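Was the Illés in the 1911 playbill my great-uncle?

Bianka Jakab
A family tree site says my great-uncle acted as "Illés" with the Clestach touring company. The only proof is one playbill, and 80 other trees copy it word for word. I paid for 3 searches on Ratik and got nothing. Is there any reason to believe this?

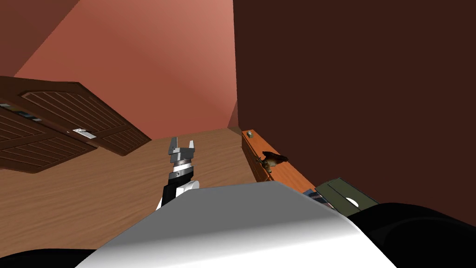
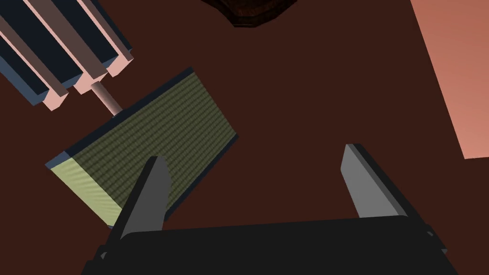
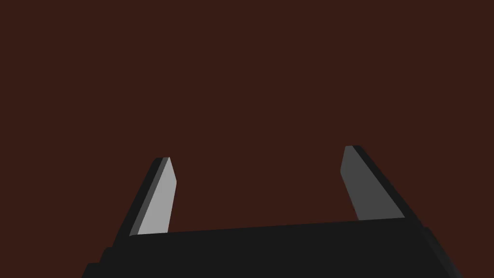
Conall Conneely
I wouldn't. Illés is a common name and actors borrowed names freely. Copied trees count as one source, and a poor one. Ask whoever posted it first where the playbill is held. I doubt you'll hear back.

Tanix
my gran was in theater too, try the newspapers from November that year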